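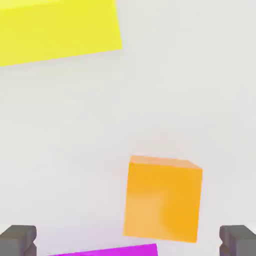 Moving the bookcase, again

14 August 2014

We have lived in the Brarklow flat since June and the bookcase has now stood against every wall in it, including the one with the radiator. The current theory is that it belongs beside the window, where it blocks 43 centimetres of daylight and most of the socket.

I bought it from Lollmont for 100 pounds, which seemed a bargain until I met the instructions. Step 6 asks you to "turn the unit gently". It weighs more than I do.

The books are another matter. I own roughly 600 and have read a respectable share of the thin ones. Sorting by author lasted a weekend. Sorting by colour lasted until I needed the dictionary -- blue, as I remembered it, but green in fact -- and so they are back in the order they came out of the boxes.

Next week the sofa goes to the other side of the room. It's a Stellico, so at least it has wheels. Three of them, anyway.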